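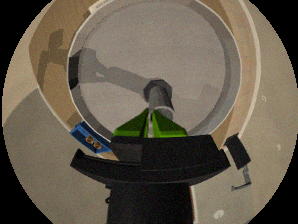
Ticket 255: Nuva label printer drops off the office network

Status: Open
Site: Plenddale front office
Opened: 2020-02-28

The printer prints a test page from its own menu but shows as offline on both shipping PCs. A restart brings it back for 20 minutes, then it goes again. Same cable, same wall jack as before the Laltano router went in.
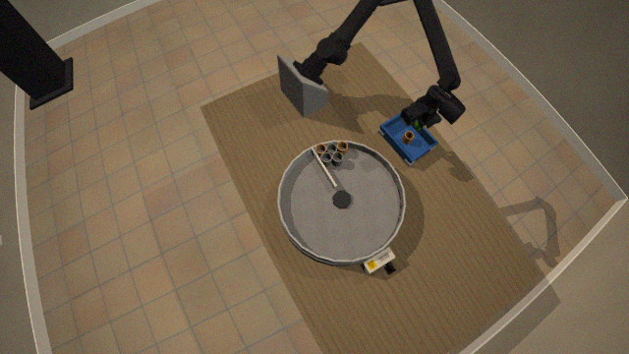
Round gray basin on the wood-grain mat.

Tried so far:
Swapped the cable. No change.
Moved to port 2 on the switch. No change.
Turned off sleep mode in the printer menu. No change.
Deleted the queue on one PC and added it again. Worked until the next drop. 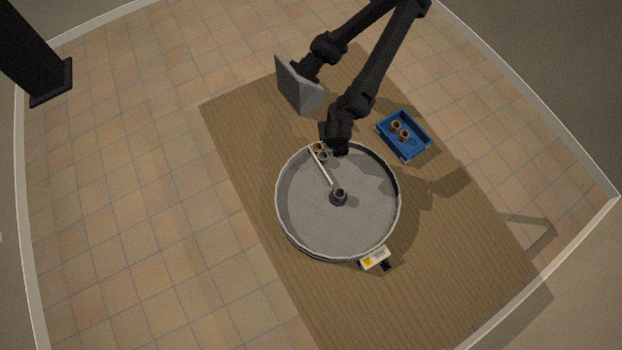
Black arm over the round tray, tiled floor around.

Checked the router's address list. The printer was set by hand to an address the router also gives out, and the Aranda phone at the front desk had the same one. 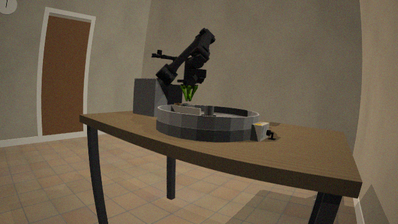

Roos Peeters

I reserved a new address for the printer and changed the port on both PCs to match. The phone keeps the old one. Please leave the ticket open until the afternoon labels have gone out, and note the time if it drops again.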